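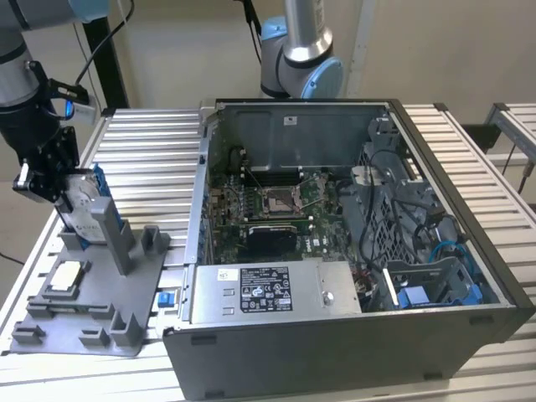
4.3 Fitting the processor

Start with the tower on its side, side panel off and power cord unplugged. The socket bracket should be up and the lever released. If you have come here from section 4.2, both are done already.

1. Touch bare metal on the case before you pick up the processor.

2. Lift the processor out of its pocket in the tray by two opposite edges. Keep your fingers off the underside.

3. Find the small triangle on one corner of the processor and match it to the mark on the socket.

4. Lower the processor straight down and let go. It drops in under its own weight — do not press or slide it.

CAUTION: Bent socket contacts are not covered by the Leemans warranty. If the processor sits unevenly, lift it off and go back to step 3.

5. Close the bracket, then push the lever down and hook it under its catch. Some resistance is normal.

6. Check that no cable from the power supply or drive cage lies across the board.

Note: Keep the hard drive in the upright holder, still in its caddy, until section 4.5. Drives laid flat on the bench tend to get knocked.

Spare caddies are part 713. Replacement trays are part 910 and can be ordered from Diltia.

4.4 Refitting the cooler

1. Wipe off old thermal paste with a lint-free cloth.

2. Put a small dot of new paste in the middle of the heat spreader.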